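Clear trays for a cutlery drawer, any good?
Home and Kitchen > Storage and tidying

stotdale_lass
Our cutlery drawer is an old one, 459 mm wide inside, and the wooden divider has gone black in the corners. I'm thinking of the clear acrylic trays you buy singly and fit together how you like. Does anyone use them? Do they go cloudy? There are only two of us, so it's not a huge amount of cutlery.

Negussie
Had them since November. No clouding so far, but I wash them by hand. The dishwasher at our last place ruined a clear salad bowl.

prondley17
I wouldn't. They show every crumb and they slide about when you shut the drawer. Went back to bamboo after 8 weeks.

Negussie
They slide if there's nothing under them. Put a bit of rubber liner down.

prondley17
I had liner down. They still moved.

Shu-fen Fu
Depends on the drawer, I think. Mine is quite shallow and the trays fit tight from front to back, so they've nowhere to go. What I like is that you can lift one out and take it to the table. Get the sort with a handle hole in the end. Mine were 24 pounds for the set from Edden, the hardware shop near the station.

stotdale_lass
Thanks both. Shu-fen, do the spoons scratch the bottom?

Shu-fen Fu
A few fine lines in the teaspoon one. I can only see them when it's empty.

So-ying Huang
Mine are scratched and I don't mind. I'd measure before buying, as the rounded corners lose you a bit of room and long serving spoons may not lie flat. Here's how the clear sort looks on a green mat.

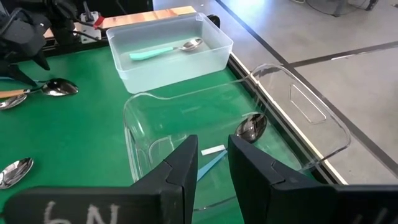 Acrylic tray with the handle cutout at the right-hand end. The mint-handled spoon is in water in the frosted tub behind.

stotdale_lass
That's helpful, you can hardly see the sides. I like the mint handle too.

prondley17
All I see is reflections. Each to their own, but I'd still have bamboo.

Negussie
Bamboo goes mouldy if you put things away damp.

prondley17
So dry them first.

stotdale_lass
I'll get one tray to start with and see if it moves. Will measure the drawer depth tonight.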